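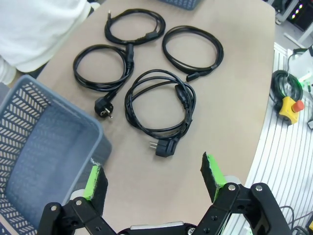
My sister says to throw out any power cord that hasn't been used in a year. I get her point, but I tried that before the move to Drasgate and ended up paying for a new one 2 weeks later.

So on Thursday I went through the box again. The black cords came first. I wound each one into a loose loop and laid it on the table where I could see the plug, with the gray baskets close by for sorting.

European plugs go in one basket and everything else goes in the other. I used to wind them tight around my hand, and 3 of them got a permanent kink near the connector. Loose loops take more room but they come apart easier.

I still need labels. Masking tape will do for now.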